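# 柜子里面的尺寸由谁负责

9月15日星期日，Silvan Haslinger 在 Ustach 的小会议室里接受了采访。他在这家事务所做住宅固定家具的尺寸协调，工作内容用他自己的话说是“替几家互不见面的供应商对图”。采访的起因是 Rotholm 住宅项目：六十七套住宅，柜体由 Priturier 供货，柜内网篮和分隔件由 Verbruggen 供货，交付后有一批窄柜的篮子拉不出来。

谈话从“净宽”这个词开始。

“图纸上写净宽，三方理解了三种东西，”Haslinger 说，“柜体厂的净宽是两块侧板内表面之间的距离。配件厂的净宽是能通过的最小宽度。建筑师画的那条尺寸线，两头落在侧板中心线上，他管那个也叫净宽。”

Rotholm 的窄柜外宽三百毫米，侧板厚十八毫米，侧板内表面间距为二百六十四毫米。柜门开到九十度时，门板和铰链一侧仍有十三毫米留在开口范围之内，可通过宽度因此降到 251 毫米。Verbruggen 按二百六十四毫米扣除导轨和间隙，选了目录中最接近的一档。篮子能在柜外装好，也能在卸掉门板之后推进去，装上门就会碰。

“安装工是先装篮后装门的，所以安装阶段没有报错。第一个发现的是看房的住户。”

问到为什么不用开启角度更大的铰链，Haslinger 认为那是可行的，但在这个项目里不成立。窄柜大多位于墙角，门开到九十度多一点就会碰到相邻的窗台板，铰链里还加了限位件。大角度铰链的铰杯和臂身尺寸也不同，侧板上的孔要重新打。

“限位件是窗台板那边提出来的，柜体厂加上了，没有人通知配件厂。每一步单独看都合理。”

## 名义尺寸与实测尺寸

第二个话题是公差。Haslinger 反对在住宅家具上套用机械加工的公差写法，理由是板材会随含水率变化，而多数图纸不注明测量时的环境条件。同一块侧板，夏天和冬天量出来的厚度可以不同，封边条的厚度又往往不计入板厚。

“封边算不算在里面，这个问题我每个项目都要问一遍。两边各一条，加起来就吃掉了间隙。”

他的做法是在每张柜内图上并列三组数：加工尺寸、安装后尺寸、可通过尺寸。加工尺寸归柜体厂，安装后尺寸由安装单位抽测，可通过尺寸由协调方计算并签字。配件厂只看第三组。篮子外缘与可通过尺寸之间，每侧留 2 毫米，导轨占用另计。

每侧两毫米从何而来？Haslinger 的回答是由几项叠加得出：侧板垂直度的偏差、导轨自身的横向窜动、网篮焊接后的变形。最后一项最难控制。网篮的边框由金属丝弯折后对焊，冷却时角部向内收，长边中段向外鼓。只量四个角，得到的宽度偏小。

“要量中段，而且要量满载时的中段。空篮合格，放进几瓶油以后边框往外张，蹭到侧板，住户听见的就是刮擦声。”

涂层也要计算。浸塑层比喷粉层厚得多，并且在丝与丝的交叉处堆积。目录标注的外形尺寸有的指裸丝，有的指成品，Haslinger 建议在询价单上直接写“成品最大外形，含涂层与焊瘤”，避免事后解释。

## 高度方向

宽度问题在交付后很快暴露，高度问题则慢得多。Rotholm 的地柜柜体高七百毫米，图上写 700，扣除顶部拉条和底板之后，内部划分为上下两层。上层放浅篮，下层放高瓶。划分比例来自建筑师早期的一张立面图，目的是让层板与门板上的一条装饰槽对齐。

“门一关，层板根本看不见。对齐的理由在第二版方案里就消失了，装饰槽取消了，层板高度没有人改。”

结果是下层净高略低于常见的油瓶，住户把瓶子斜放，或者把层板拆掉。Haslinger 在回访中看到不少层板立在柜子背后。他没有把这一现象列为缺陷，原因在于合同中没有规定柜内应当容纳什么物品。

这也是他最希望改动的地方。按照他的设想，柜内尺寸应从内容物反推：先列出一组参照容器，包括瓶、罐、方盒、盘，给出外形尺寸和取放所需的余量，再确定层高，最后才是柜体。余量分为两种，静置余量和动作余量。静置余量只要求容器放得进去，动作余量要考虑手指和手背。

“一个方盒本身很矮，可手要从上面伸进去捏住它的两侧，手背离层板还得有距离。很多图纸只画盒子，不画手。”
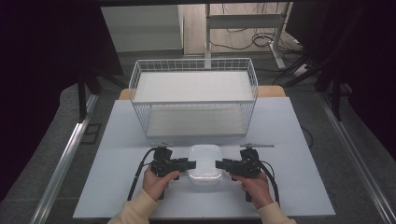
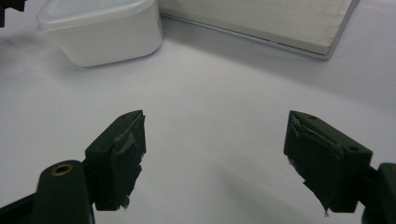 动作余量目前没有统一的取值。Haslinger 用过的办法是把取放分成三类：从正面抽出、从上方提起、倾斜后取出。正面抽出所需的高度最小，但要求容器前部有可以抓的边；从上方提起需要在容器顶面之上留出一只手的厚度；倾斜取出则取决于容器对角线的长度，高瓶的情况最不利，瓶身转过一个角度后，最高点会超过直立时的瓶口。

“斜着拿瓶子的那个最高点，用中学几何就能算。底边宽度和高度代进去，看对角线。算出来超了，就得把篮子整个拉出柜外再取瓶。那么导轨必须是全拉出的，价格又不一样了。”

他提到导轨的选择往往在预算阶段就已固定，早于柜内划分。部分拉出的导轨会让篮子后部留在柜内，那一段的取放只能由正面进行，后排的瓶子要越过前排。若按全拉出设计层高，却按部分拉出采购导轨，层高的计算就失去了前提。

## 责任界面

Rotholm 的整改方案是更换窄柜网篮，选用更窄一档的产品，导轨不动，两侧加垫片。垫片方案由 Ustach 提出，Verbruggen 起初不同意，理由是垫片会改变导轨螺钉的受力。双方最后按满载反复拉动的方式做了验证，改用加长螺钉，并把垫片从点状改为通长。

Haslinger 不愿意谈费用如何分摊，只说“三家都付了一点，所以三家都不满意”。他更愿意谈的是图纸流转的顺序。项目初期，柜体图六月发出，配件图随后跟上，引用的是柜体图的第一版。铰链限位件出现在第三版。配件图的图签里有“参照图号”一栏，没有“参照版本”一栏。

“图号对，版本不对。审核的人核对了图号，打了勾。”

现在 Ustach 要求所有引用都写到版本，并且在柜体图修订时，由发图方列出受影响的尺寸。列表只收可通过尺寸，不收加工尺寸，以免配件厂淹没在无关的改动里。孔位移动、背板换材料之类的修订，只要不影响可通过尺寸，就不触发通知。

记者问，这套做法会不会让协调方成为瓶颈。Haslinger 承认会。可通过尺寸的计算依赖铰链型号、开启角度、限位件、导轨型号、踢脚和相邻构件，其中任何一项未定，结果都只能标为暂定。暂定尺寸下达之后，配件厂常常照样开始备料。

“我在表上用灰底标暂定。打印出来是黑白的，灰底看不清。现在改成在数字后面加字母 P，也有人问我 P 是什么单位。”

## 现场抽测

安装后尺寸的抽测看似简单，争议却最多。卷尺在窄柜内部不好用，尺壳要抵住一侧，读数时视线又不正。Haslinger 倾向使用两根可滑动的测杆，对顶在两侧板之间锁紧，取出后再量测杆总长。激光测距仪在这样短的距离内误差占比偏大，浅色高光面板还会影响读数。

每个柜子量前、中、后三处，各处再分上下。前部数值通常最可信，因为有门框基准可以校对；后部受背板槽的影响，背板装得偏紧时，侧板后缘会被撑开，柜子内部形成前窄后宽的喇叭形。篮子推到底时松，拉到一半时紧，原因多半在此。

“住户的描述是‘走到一半卡一下’。师傅去调导轨，调完后面又晃。这种情况先松背板，再看侧板。”

抽测比例由合同规定，但 Haslinger 认为比例不如位置重要。墙角柜、管道旁的柜、长排柜的末端应当全数测量，这些地方要靠收口条吸收建筑误差，安装时最容易把柜体拉歪。中间的标准柜少量几只就够。测量记录须注明门板是否已装、柜内是否有载荷。Rotholm 的第一批记录缺少这两项，后来无法判断数据反映的是哪种状态，只好重测。

关于 Priturier 会不会把可通过尺寸直接写进产品目录，Haslinger 说对方正在考虑，困难在于组合太多，同一柜体配不同铰链就是不同的数。他提议只公布最不利的一组，厂方担心这样会显得柜子比竞争对手的小。

“他们说，目录上少十三毫米，客户会以为是另一种柜子。我说，装上门以后，它确实就少十三毫米。”

谈话结束前，他又补充了一项尚未解决的问题：水槽柜。存水弯的位置由给排水图决定，现场允许偏移的范围很大，柜内篮子只能做成 U 形缺口，缺口的尺寸取决于最后装上的那只存水弯。目前的办法是等管道装完后逐户量，再下单。下一个项目里，他打算要求给排水专业提供存水弯的占用范围，以一个长方体表示，检修时手和扳手需要的空间也算在里面。对方还没有答复。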